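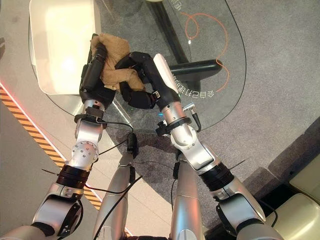
Setting Up Your Sendetton Screening Kit

Section 2: Getting the film ready to play

Welcome back! If you've unpacked everything, you're past the dull part, and from now on it's mostly plugging in and waiting (bring a cup of tea).

1. Put the projector on a steady table facing the screen and switch it on. The fan will run loudly for a moment.

2. Plug the film drive into the port marked A, and leave the one beside it free for subtitles.

3. Choose Library, then your title. Ansari's concert documentary is a big file, so give it time to load!

Caution: Don't pull the drive out while the blue light is blinking.

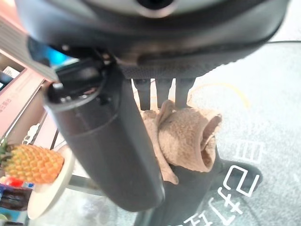 JULTWOOD, October

Note from Nuria Tekleab, who looks after our touring films: the new cut of the Parow feature replaces the old one, so please delete any copy that runs 2 reels.

4. Play the sound test and walk to the back row. If the voices seem thin up there, raise Dialogue one step and listen again.

5. Run the first few minutes with the house lights down, then go back to the start and press Hold.

Note: The kit is meant for rooms of up to 355 seats. For a larger hall, write to Hagos Tamiru before your Sunday show and he'll gladly send the bigger speakers.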